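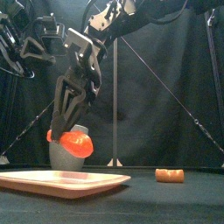
*Fig. 9. Gray container with the red-orange piece resting on top, behind the tray.*

## Setting up the container and its topper

This is the fun part of the Unden tabletop set! The gray container has a lovely tapered body (wider up top, narrower toward the base), and the glossy topper catches the light beautifully once it's in place. Give yourself a quarter of an hour the first time through. After that you'll do it in a couple of minutes.

**You will need**

- the gray container
- one topper, any color
- the shallow tray
- a soft, lint-free cloth

### Placing the container

1. Clear a spot on a flat, steady tabletop. Dark surfaces look terrific with the gray, but any level top will do.
2. Wipe the tabletop and the underside of the container. Grit under a narrow base can make it rock, and it will scratch a nice table.
3. Set the tray down first, with its long side facing you.
4. Stand the container just behind the back edge of the tray. Leave a finger's width between the two.
5. Press lightly on the rim with your palm and try to wobble it. If it moves, turn the container a little and try again.

> **Note:** The matte finish picks up hand lotion. Marks come off with a damp cloth and plain water, so please skip the polish.

### Adding the topper

1. Hold the topper by its sides and shake off any dust. Check the surface for nicks.
2. Lower it slowly onto the rim. Don't push yet!
3. Look at it from the front. The topper is wider than the opening and should overhang on both sides. One side may bulge out more than the other, and that's fine. The lumpy, rounded shape is different on every piece we make, and we love that about them.
4. Nudge it until it sits without tipping. A bit of the rim may still show next to it.
5. Press down gently from above, near the middle, and let go. If it stays put, you're done.

**Caution:** Never lift the container by the topper. The two parts don't lock together. Take the topper off first, put it in the tray, and then move the container with both hands.

**Caution:** Keep the set away from candles, heaters, and sunny windowsills.

### If it won't sit right

- *Slides to one side:* dry the rim and the underside of the topper, then start again from step 2.
- *Tips toward the bulge:* turn the topper a quarter turn. Sanne Van den Broek in our workshop swears by this, and she has fitted 398 of them.
- *Container rocks:* go back to "Placing the container," step 5.

### Cleaning and swapping

Rinse the topper in lukewarm water with a drop of dish soap and pat it dry. The shine comes right back! If you have more than one color, try a swap when the seasons change. Store spare toppers in the tray with a cloth between them, stacked up to 27 cm high.

For a replacement topper, ask for part 269.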